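Presport Seat Cushion Project
Progress report to the Plovska Fund
Prepared by Roswitha Aigner
7/11/26

Dear friends at the Fund,

I promised you a proper letter this time instead of the hurried page you got from me last winter, so please pour yourself something and settle in. There is plenty to tell, most of it good, and one or two things where I would welcome your advice before we go any further.

You will remember that we started out with a very plain question. The chair exercise classes at Presport are full of people who sit for most of an hour, reach, lean, lift their feet, and come away saying the seats are hard. The foam pads we had were comfortable enough for the first ten minutes and then they slid or bunched up, or the person on top of them started tipping to one side. We wanted a cushion that is kind to sit on and still flat and steady enough that a person feels safe reaching for something. Your grant of 954 dollars was to take us through the samples and into a first small batch, and I am happy to say it is doing that (with a little left over, see further down).

The cushions themselves

Vuka, the workshop that sews for us, sent the second round of samples in the spring. The first round, which I described to you in December, had a smooth cover that looked very smart and was far too slippery on our plastic chairs. This time they used a knit with a small dotted texture, in a blue-gray that everybody took to at once. I had worried it would look dull next to the bright green we all admired in the sample book, but it is a restful color and it does not shout at you from across the room when there are a lot of them out together.

They also rounded the corners for us. I know that sounds like a tiny thing to put in a report! On the old pads the corners stuck out past the front of the seat and caught on people's clothes whenever they stood up, and I must have had that conversation with every single member of the Tuesday group. The new shape is still square, so it sits well on the chair and stacks neatly in the cupboard, only gentler at the edges.

We tried 3 fillings inside the same cover. The softest was lovely and hopeless, you sank straight down into it and had to be helped out. The firmest was rather like the chair we were trying to get away from. The middle one is what we have settled on, and I am very fond of it.

How we have been checking them

Before a cushion goes anywhere near a class, it goes on the white table and we stand things on it. I had imagined something much grander when I wrote the application, with weights and a chart on the wall, but plastic cups do the job nicely. They are light, they show up the smallest lean, and if they go over there is no harm done. One cup upside down on the cushion is the easy version. A second one on top of it is harder, and with our old pads I could not manage it at all without holding my breath.
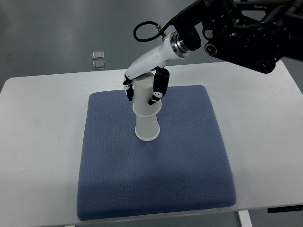 Two white cups stacked on the blue-gray sample, lower one upside down.

We do this in the middle of the cushion and then again toward each corner, and I write down where the cups lean and which way. The corners are where the makers have had the most work to do. On the earlier samples the filling thinned out toward the seams and there was a definite slope. Vuka changed the way they close the inner bag, and the slope is much reduced, though I would still like the back edge a touch fuller. They have my notes and have been very patient with me.

After the table comes the sitting, which is the part people enjoy. Each sample goes home with a member of the class for a few days, and it comes back with a slip of paper telling us what they liked and did not like. Some of the slips are a single word. One lady wrote both sides and continued on an envelope. The most common request, and I would not have guessed it, was for a loop or handle so the cushion can be carried along with a walking stick. I have asked for a price.

Washing

The covers come off with a zipper and go into an ordinary wash. We have been putting them through the Stöckli machine at the hall after each trial, and the knit has kept its shape well so far. The zipper on one cover has stiffened and I am watching it. If it gets worse we may ask for a longer one, which would make it easier on sore fingers too.

Money and what comes next

After the samples, the covers and the postage, we have 200 dollars in hand. I would like to put it toward the loops, if the price is sensible, and I am hoping you will be comfortable with that small change from the original budget. If you would sooner we kept it for spare covers, please say so and we will do that instead.

The first batch is to be ordered as soon as the back edge is right. I will send you a cushion of your own when they arrive, and you are very welcome to come and sit on it with us.

With warm thanks from all of us,
Roswitha Aigner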